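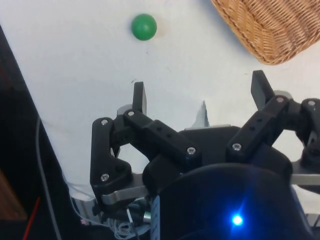
**Thread: Hard water scale on a tankless heater, descale interval?**

**paiva_basement**
Tankless unit, gas, two years old. Water tests at 31 grains, no softener. The manual says to descale once a year. Flow at the kitchen tap has dropped and the unit now throws a flow code when two taps are open. Is yearly enough at this hardness?

**kettleside**
No. At 31 grains I would run vinegar through it every three months. Clean the inlet screen first, though. A clogged screen gives the same code.

**Sinan Güler**
Agree on the screen, disagree on the interval. It depends on volume and setpoint as much as hardness. What is yours set to?

**paiva_basement**
148 F. The last owner had it there and I left it.

**Sinan Güler**
That is your problem. Scale forms much faster at that setting. Drop it to 120 and descale twice a year.

**kettleside**
Dropping the setpoint slows it down. It does not make 31 grains acceptable. He needs a softener on the feed, and then this whole argument goes away.

**Sinan Güler**
A softener costs more than the heater is worth at its age -- and he has to find floor space for the tank. Descale first, then decide.

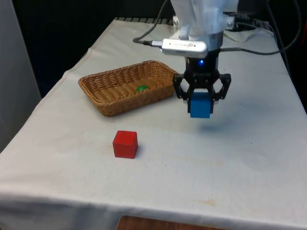 **mudroom_9**
How long should the vinegar circulate?

**kettleside**
Forty-five minutes to an hour with plain white vinegar, then flush with clean water for 5 minutes. Gas and power off, both isolation valves closed, hoses on the service ports.

**mudroom_9**
Thanks. My unit has no service ports, so I guess those come first.

**Sinan Güler**
Correct. Get the valve kit with the pressure relief port on the hot side.

**paiva_basement**
Update. The screen was half blocked with grit. Cleaned it, ran vinegar for an hour, set the unit to 120. No code with two taps open. Kitchen flow is better but still below what it was. Will pull the faucet aerator next.

**kettleside**
Soak the aerator overnight. Still think you want the softener.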